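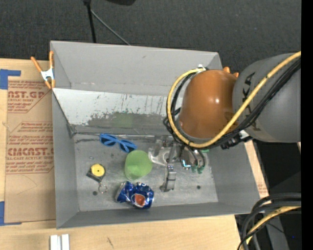 Panagiotis Sotiropoulos wrote to me after the last page and said that I am too soft about vinegar. According to him, a wooden table should never see vinegar at all, even mixed with water, and he has one table at home in Grosbridge with a dull patch to prove it. I think he is right, so I have changed my advice, and I used the occasion to write again the whole part about wooden table tops.

Monday, April 22, 2019
By the Lobo household page

Everyday cleaning

For crumbs and dust I use a dry cotton cloth, and I go along the grain. If something sticky remains, I put one drop of dish soap in a bowl of warm water, wring the cloth until it does not drip, wipe, and then dry the table right away with a second cloth. Many people forget the second cloth. Water which stays in the joints makes the boards swell, and this you will notice only in winter, when the heating is on and they shrink again.

White rings

A white ring from a cup is usually moisture in the finish and has not reached the wood. Lay a clean dishcloth over it and pass a warm iron, without steam, for a few seconds. Lift and look. Repeat if the ring has become smaller. On a table with shellac I would not try this, the heat can make it soft.

A black ring is a different matter. It means that the water met iron and went deep, and you will have to sand.

Small dents

Put a few drops of water on the dent, wait some minutes, then press with the tip of the iron through a damp cloth. The fibers come up again if they are not cut. This works on bare or oiled wood. Under varnish the water cannot enter.

Oiling

My own table gets oil two times in the year, the second time in June, when I can leave the windows open. Sand first by hand with 240 paper, remove all the dust, and put the oil thin. After twenty minutes take away everything that did not go in. A sticky table has almost always received too much oil.

Please spread the oily cloths flat outside until they are stiff. A ball of cloth with linseed oil can catch fire by itself, also in a closed trash can.

For the underside I was lazy for years. Now I oil it together with the top, because a board with only one treated side likes to bend.

Contact: Lobo household page, Trasidau | © 2019 | Back to top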